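Automation / Retail & Warehouse / Safety

Shelf-stocking arm dropped its load after air pressure fault, Unirow says
By Hanneke Mulder
October

Unirow has stopped all night running of its shelf-stocking arm after the gripper opened without a command and let a full carton fall beside a technician. The technician was not hurt. The company told customers about the fault in a letter on Friday.

The arm was running a long test with grocery packages when the air pressure to the gripper fell. According to the letter, the pressure was below the safe limit for roughly 4 seconds before the controller reacted. In this time the fingers lost their hold and the carton fell from a height of 60 centimeters.

The controller should have stopped the arm and kept the fingers closed. It did stop the arm, but late, and a spring that must hold the fingers in such a case did not close them fully. The spring unit is supplied by Baert. A spokesperson for Baert said the firm has received two of the units back and is measuring them, and that it is too early to speak of a production error.

Unirow also found a mistake on its own side. A software update had changed how often the pressure sensor is read, and the alarm limit was not tested again after the update. "We tested the new picking speed very well. We did not test the alarm again, and we should have," the letter says.

The fault concerns 62 arms at customer sites. The biggest user is the supermarket supplier Ovach, which has switched its arms to day shifts only, with a person at the stop button. Cladar, which rents out the same arm to smaller shops, has taken its machines out of service until the repair is done.

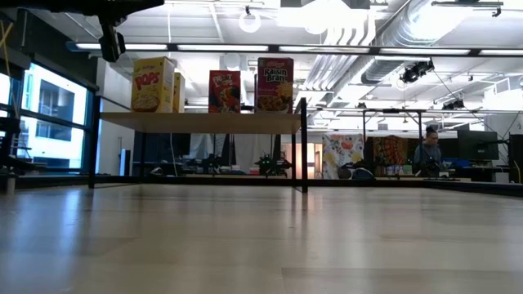

UTRECHT, October — Tests with boxed cereal on a single raised shelf continue at reduced speed. Unirow wants to send the corrected software to all customers before the end of the month. The spring units will be changed later, one site at a time. Until then, customers are asked to keep people out of the area under the gripper, also when the arm is standing still.

Comments

pneuma_tom
Same thing with a different make at our plant. Check your air line filters too, a blocked filter gives the same slow drop.

Lotte V.
Why is the alarm limit not part of the standard test after each update? With us it is the first page of the checklist.

gridwalker
Does the day shift rule apply for rented machines? Cladar has not answered my mail yet.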